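Fold the sweatpants anyway

My neighbor Halima Isah keeps her sweatpants in a bin. She pulls them out of the dryer, drops them in, and takes them out again when she wants them. She has done this for years and her life is fine. I bring her up because she is the person I argue with about folding, and she makes a better case than most people who write about it.

Her case is that knit fabric doesn't care. A dress shirt left in a heap needs an iron. Sweatpants left in a heap are still sweatpants. She also says that folding takes time she would like to spend on something else, and I can't dispute that. I timed myself once and it took me 50 minutes to get through everything that had piled up in January.

I still think she is wrong, and my reason is mostly about space. I rent a small apartment in Poltcombe with one closet and 3 drawers. A pair of sweatpants thrown in a drawer takes up half of it. The same pair folded in thirds takes up the room of a thick paperback. People with walk-in closets can do what they like. The rest of us are short on drawers, and buying another dresser costs more than learning to fold.

Sweatpants are also the hardest thing in the basket, which is why I think people quit on them first. Shirts have straight sides. Towels are rectangles. Sweatpants have a waistband that pulls itself together and two legs that never want to lie the same way. You need a flat place and you need to spread them all the way out before you start. Most bad folding comes from skipping that part and trying to do it in the air.
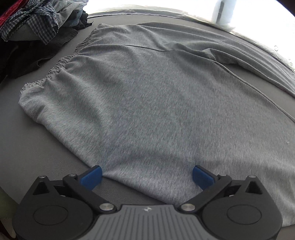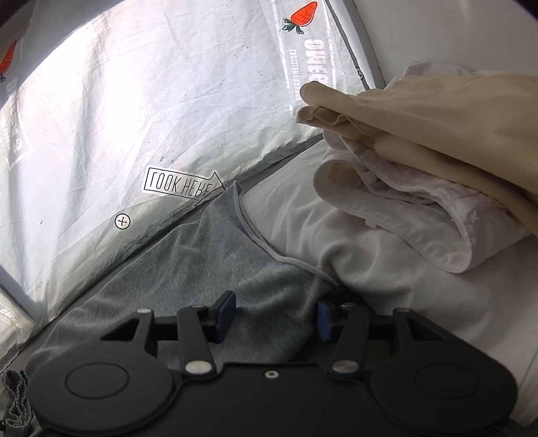 Gray sweatpants laid out flat, and the pile by the plastic with the carrots on it.

I lay one leg over the other, run a hand down from the waistband, and push the crotch seam in so the shape is closer to a rectangle. Then it gets folded up from the ankles. Ekene Sani, who worked with me at a hotel laundry, rolled his, and I have nothing against rolling if the drawer is deep. Mine are shallow.

Where I agree with Halima is on the pile. A pile is not a moral failing. Clothes can sit for a day or two, and I don't believe in finishing a basket at midnight because a magazine told you to. I also don't fold underwear or cleaning rags, and I gave up on fitted sheets a long time ago.

But the sweatpants I do. I wear them more than anything else I own, and I would like to open the drawer and see which pair is which. Halima says she can tell by feel. She came over last month to borrow a bag, looked in my drawer, and said it looked like a store. She meant it as a criticism.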